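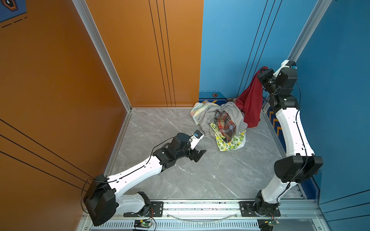
I've been putting off the airing cupboard since February, and I'd have gone on putting it off quite happily if Dorota hadn't asked to borrow a single duvet cover. One single duvet cover! You'd think a grown woman could lay her hands on that in a minute or two, but it took me most of the morning, and by lunchtime I had everything we own out on the landing.

My gran was the tidy one. She ironed her pillowcases (both sides, if you please) and tied each set with a bit of tape, and I still have 2 of hers with the blue stitching, gone lovely and soft now. I've never had her patience. I fold a fitted sheet by rolling it into a ball and shutting the door on it quickly.

Anyway, I've kept the good towels, put the thin ones by for Svenja's dogs, and filled a bag for the charity shop in Grudley, which is open till half past four these days. The old candlewick bedspread I couldn't part with, so it's gone back on the top shelf where it was before.

Dorota has her duvet cover. It's got a small tea stain near the buttons but she says she doesn't mind.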